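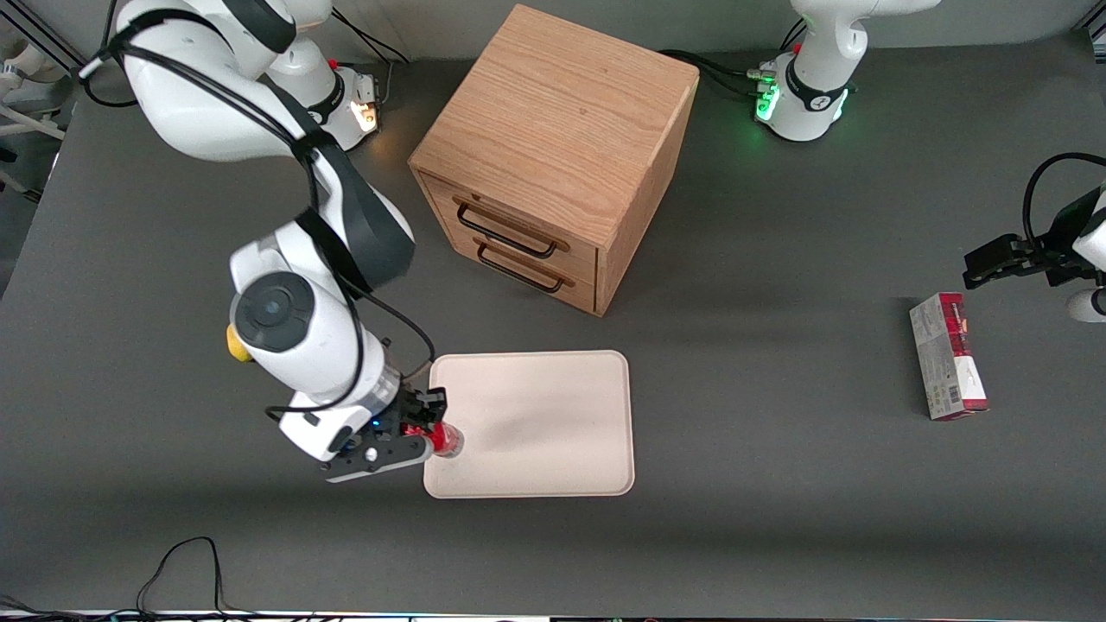
Does a status certificate have to mention a special assessment that the board has talked about but not voted on? I'm buying a one-bedroom on the 18th floor of the Gavby, on the Runcombe waterfront. The fees are decent and the building has no garbage chute, so recycling goes down in the elevator, down to the last red can. The seller's agent says the window seals on the lake side are "being looked at." My conditions run out in 5 days and I don't want a bill for $3,000 in my first year.

Bit-na Koo
4/14/25

Heriberto Marulanda
It should list anything the board knows of that could raise the fees, but how much they write down varies a lot. Ask for the minutes of the last 8 board meetings and the reserve fund study. If the window seals come up more than once, assume you'll be paying for them. Your lawyer can ask for a holdback from the seller. Mine did when I bought at the Odska and it took one phone call. Also ask for a few more days on your conditions now, before you're at the deadline.

Alby Ruawai
all the lake side buildings have window problems, it's the wind. I'd buy on the city side

Beatriz Henriques
I own at the Gavby, lower down. There was a notice in February about an engineer inspecting the seals from a swing stage. I haven't seen a report or a cost. The management office will tell a buyer's lawyer more than they'll tell you, so have the lawyer write to them. The office closes at noon for lunch.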